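Minutes of the Product Meeting, Barware and Kitchen Accessories
September 7, 2020
Minutes taken and typed up by Xuelian Zheng

Okay, I'm doing the minutes again, so you get them the way I write them. If I got something wrong, send me a correction before the next meeting and I'll fix it. Last meeting's minutes were approved with one change: the Meng jigger is stainless steel, not chrome plated, and I've corrected the file.

We were eight people on the call. Two of the sales reps sent regrets and asked for the sample list, which I've already mailed out.

1. The Pilari corkscrew

We spent the longest on this one, as I'm sure you all remember. The second round of samples came in and everybody who got one had opened at least a bottle or two by the time we met (tough job!). The general feeling was that the worm is much better than the first round. It goes in straight and it doesn't chew up the cork. I tried mine on an old bottle with a crumbly cork and got the whole thing out in one piece, which made me very happy.

The hinge is another matter. Three people said the upper step of the lever slips off the lip of the bottle if you pull quickly. I had the same thing happen with a bottle that had a wide, rounded lip, but never with a straight one. Design thinks the notch needs to be a little deeper and would like to try that before we talk about changing the whole lever. Purchasing asked what a deeper notch does to the price. Nothing, if we decide before the tool is hardened, and a fair amount if we decide after. So we decided – deeper notch, new samples, and the hardening waits.

There was a side discussion about the foil cutter. I would like it to be serrated and I said so at length. Design would like it smooth because it looks cleaner. We went back and forth and agreed to get both on the next samples, so please use both and write down which one you reach for. I promise to be fair about it.

2. Gidex stoppers

Gidex wants to know whether we're taking the stoppers in packs of two or packs of four. Sales says most stores that carry them now sell them by the register, and a small pack hangs better there. Purchasing pointed out that the card costs the same either way, so the small pack earns us less on each one. I asked if we could do the pair for stores and a bigger set for the online shop only, and that seemed to go over pretty well. Gidex will be asked to quote both ways.

On colors, we're keeping black and dark red. The pale green gets dropped once the stock is gone. I was the only one who voted to keep it and I'd like that in the record, so now it is.

We also talked about the seal test. The plan was to fill bottles halfway with sparkling water, close them, lay half of them on their sides in the fridge and check them over 14 days. The upright ones all held. One of the ones on its side leaked a little at the shoulder. The bottle was an odd shape and the stopper may not have been seated all the way, so we're going to run the sideways part again with standard bottles. Until we have that result, the words "store on its side" stay off the packaging. Marketing wasn't thrilled, but they agreed. 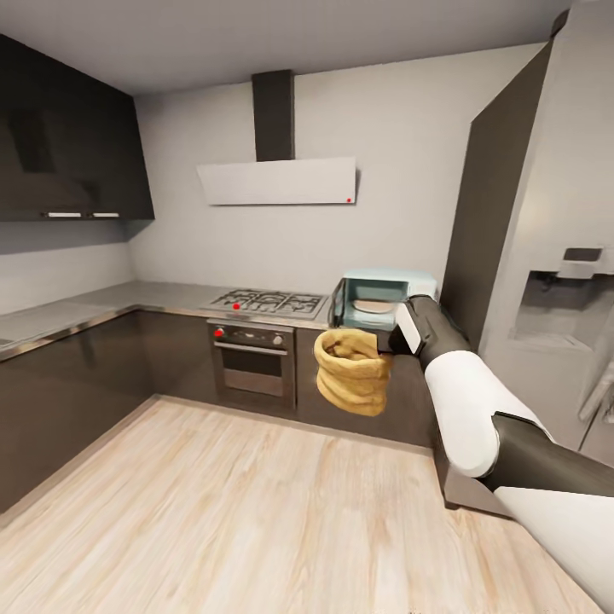

Marketing then brought up the little instruction leaflet, which nobody on the call had read all the way through, including me. It runs to 28 steps if you count the cleaning section. For a stopper! I offered to rewrite it and was taken up on that faster than I would have liked. The new one should fit on the back of the card. I'll keep the part about rinsing it by hand and the part about not using it on bottles that are still fermenting, and I'm going to try to lose most of the rest.

3. The Flestano decanter

Short item. The first cartons arrived and the breakage was higher than we'd been told to expect. The decanters themselves are lovely – thin lip, nice weight at the bottom, pours without a dribble down the side. It's the packing that's the problem. The cardboard collar holds the neck and nothing holds the base, so it swings around in there like a bell.

Purchasing has asked Flestano for a molded pulp tray in place of the collar. They answered that a tray makes the box taller and we'd lose a layer on the pallet. We talked over whether that's worth it, and I think we all landed in the same place, that a full pallet with broken glass in it isn't much of a savings. We'll ask for a drop test with the tray and get the freight numbers redone with the taller box. No new order goes out until both of those are in.

Somebody asked if we could sell the ones with tiny chips as seconds. No. It's glass and people drink from what comes out of it. That one didn't take long.

4. Meng bar set, gift box

The gift box needs to be settled soon if we want it in stores for the holidays. The set itself is final: shaker, strainer, jigger, long spoon and muddler. What we hadn't agreed on was the box. We looked at the sleeve version and the lift-off lid version. The sleeve is cheaper and ships flat. The lid feels like a present when you open it. I went in wanting the lid and came out wanting the lid, but I do see that the sleeve would let us keep the price where the stores asked for it.

The vote was close and the sleeve won. We'll put the money we save into a better insert, so the spoon stops rattling. A lid version can come back in January, when we talk about the spring wedding orders.

The recipe booklet stays in. Sales asked that at least a couple of the drinks be made without alcohol, and I thought that was a very good idea. I've got a ginger and lime one that my sister makes every summer and I'll send it over. Please test the recipes with the actual jigger from the set, since the last booklet had measurements you couldn't make with it, and we got letters.

5. Returns and customer mail

Customer service read us the highlights. Most of the mail was about replacement parts, above all the rubber rings for the old pump. We don't stock them separately right now. I'd really like us to, people clearly love that pump and are throwing it out over a ring that costs pennies. Purchasing will find out the smallest quantity we can order.

One customer wrote to say the ice bucket makes an excellent planter. We have no action on this.

6. Who's doing what

Design: deeper notch on the Pilari lever, both foil cutters on the next samples.
Purchasing: Gidex quotes for both pack sizes, Flestano tray and freight numbers, minimum order on the pump rings.
Quality: repeat the sideways seal test with standard bottles.
Marketing: hold the stopper card until my text is ready, artwork for the Meng sleeve.
Me: stopper instructions, ginger and lime recipe, these minutes.

Next meeting is at the usual time. If you have a Pilari sample from the first round, please bring it or mail it back, we want to compare the old worm with the new one side by side and I can only find mine.

Xuelian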